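6. Setting up the key drop

Right, you've done the hooks and the shoe shelf (sections 4 and 5), so now the bit I care about most. I have spent far too much of my life patting coat pockets at the front door, and this section is the cure. Well, it was for me.

You'll need a tray with a rim, something to keep your keys in, and a flat surface near the door. My tray is the black oval one from Trandemen and it lives on a plain white table, so anything left lying next to it shows up straight away. Marulanda do a square one that people seem to like, but mine came first and I'm used to it.

1. Clear the surface completely. Yes, the post as well. Give it a wipe and don't fret about old pen marks, mine has plenty and they aren't going anywhere.

2. Put the tray down where your hand naturally lands when you come in. Try it a couple of times with your bag on your shoulder. Leave a space beside it big enough for a folded pouch.

3. Empty your key pouch out. Old receipts, the locker key from a gym you left in May, all of it. If it has a zip, run it open and shut a few times and pick out any fluff.

4. Take off the keys you don't use and put them in an envelope with a label on it. I got rid of 2 and still don't know what one of them opened!

5. Keep the car key separate from the house keys for the first week. Sounds fussy, but it gets you into the habit of looking at the tray before you go out.

6. Fold the pouch and lay it next to the tray with the opening facing you.

Note: the cover on the Irlow plan shows the tray up on a shelf. I tried that and kept missing it in the dark - table height is much better.

Caution: don't set this up within reach of the letterbox or in view of a glass door, particularly with a car key in it. If your hallway is like that, go round the corner into the next room. Same goes for small children and anything with a button battery.

Give it a fortnight before you change anything. If you're still dropping keys on the kitchen worktop by then, the tray is in the wrong place, so go back to step 2.

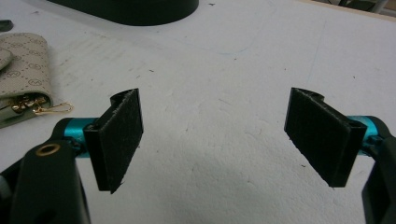
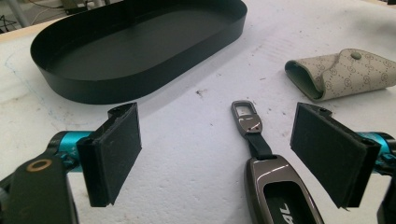
Page last changed: Oct 15, 2017

The patterned pouch on the white table, and in the second one the car key out with the black tray.

Next: 7. Umbrellas and wet things

Comments

Malathi Kandasamy
Did this over the weekend with an old baking tin and it works a treat. Do you put the spare in there too?

mament70
No spare in mine, it lives at my sister's. Step 4 took me ages, I had a whole drawer of them.

pegs_and_hooks
Where did section 3 go? The link takes me back to the start.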